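Ticket: Power strip in the big white table, intermittent
Location: Notholm building, open-plan floor
Category: Furniture / Electrical (furniture won, after some discussion)
Priority: Low, then Medium, then Low
Status: Closed – monitoring

Original report, 9:40

The strip of outlets set into the top of the big white table keeps dropping out. Things plugged into it charge for a while, then they don't. Wiggling the plug helps. Leaning on the table also helps, which I found out by leaning on the table. I have stopped leaning on the table.

There is also the matter of the round hole at the left end of the strip. It is meant for cables. At the moment it is mostly for pens.

Update, 10:15

Facilities desk replied with the standard questions. Answers, in order:

Yes, it is plugged in.
Yes, at the wall as well.
No, we have not spilled anything on it. We have spilled things near it.
No, we can't "try a different table." The table is the size of a small country and everyone uses it.

Update, 11:05

Tested the outlets one at a time with the desk lamp from the supply closet, a Lutstead with a bulb that works everywhere else. The outlets nearest the hole were fine. The ones toward the other end came on, went off, and came on again when somebody shut a drawer on the far side of the room. I'm not claiming a connection. I'm writing it down.

Swapped the lamp for a phone charger. Same result, less dramatic.

Update, 1:30

Found the installation sheet for the table. It is an Ostness, and the strip is a separate part made by Pappas, so each of them has a support page explaining that this is the other one's problem. The Pappas page says to check the feed cable under the tabletop for strain. The Ostness page says not to remove anything from under the tabletop.

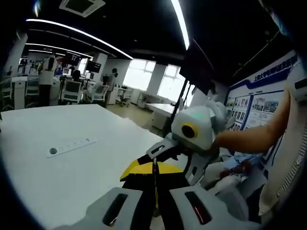 Reading time: 3 min

I went under the tabletop.

The feed cable leaves the strip, runs along the underside through a metal tray, and drops to the floor box. It ought to have slack at both ends. At the strip end it had none, on account of the 300 cm lead we ordered being 200 cm long. Somebody had made up the difference by pulling. The plug was sitting halfway out of its socket and staying there out of habit.

This explains the leaning. Press on the top and the plug goes in a hair. Let go and it comes back out. It does not explain the drawer.

Update, 2:10

Pushed the plug home and moved the cable out of the tray so it takes the short way down. That got back enough slack to stop the pull. It also means there is now a cable hanging where knees go, so I have tied it to the leg with 3 cable ties. Please do not cut these to use on something else. I know who you are and I know what you did with the last ones.

Retested every outlet with the lamp. All on. Shut the drawer several times. Still on.

Update, 2:45

Facilities desk asks whether the ticket can be closed. It can not. The lead is still 100 cm short of what we paid for, and the cable is tied to a table leg. I would call this working. I would not call it fixed.

Facilities desk has changed the priority to Medium.

Update, 4:20

Correct lead requested from Pappas. They have it in stock. Delivery is listed as December, with no indication of which end of December.

Facilities desk has changed the priority to Low.

Cleared the hole while I was down there. Recovered: pens, a paper clip chain of real ambition, and one key that fits nothing on this floor. The key is in the dish by the printer if anyone is missing a key.

Resolution notes

Cause: feed plug partly unseated, cable too short for the run.
Workaround: plug reseated, cable rerouted and tied to leg.
Outstanding: replacement lead, 300 cm, on order.
If the outlets drop out again before it arrives: check the plug under the left end of the strip first, then the ties, then reopen this ticket. Leaning on the table is not a supported procedure.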